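### 3.2 Why I ended up studying the bag and not the shopping

When I started this project I thought I'd be writing about shopping. I had a whole outline about what people buy and in what order they unpack it, and I'd even sorted my notes that way. Then I spent a winter in Korkham going through the household diaries, and the thing people kept writing about was the bag. Where it goes once it's empty, who folds it, whether a stained one still counts as a good one. So I threw out the outline (it wasn't a great outline) and began again with paper bags with handles.

I should say what I mean by "paper bag" here, as the diaries use the word pretty loosely. I mean the brown kraft kind with twisted paper handles, the sort you'd carry home from a small shop. Flat bags without handles get their own section later on, and gift bags I left out completely, because people treat them like little treasures and they'd have thrown everything off. Onyshchenko's older work on string and jars lumps all of these together as "keepings," and I borrowed that word for a while before deciding it was too cozy for what I was finding. 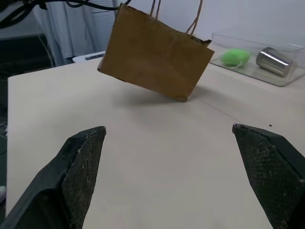

**Figure 2.** Brown paper bag with twisted handles, tilted over a cream-colored tabletop. A clear plastic tray at the right holds a green fuzzy ball and a stainless-steel cup.

The diaries gave me almost 500 entries that mention a handled bag, and I read every one of them at least twice. What I loved was how fussy they were! One household in Flunda had a rule that a bag with a crinkled front was fine for the recycling but not for lending to a neighbor. Another kept 3 bags and no more, hung on the pantry door, and a fourth one coming into the house meant an old one had to go. I'd expected people to judge a bag by whether it could still carry something, and plenty did, but looks came up far more often than I was ready for.

Handles deserve their own paragraph. Harpreet Thibodeau, who coded the second half of the diaries with me, noticed that people hardly ever wrote "the bag tore." They wrote that a handle went. Once a handle had gone, the bag dropped a rank and became a liner, or a place for onions, or something to put under muddy boots. We disagreed for weeks over whether that should be coded as reuse or as disposal. I wanted reuse, Harpreet wanted a third category, and in the end we made one and called it "demoted." The codes for it are in Appendix B, along with the Gastmont entries we couldn't agree on.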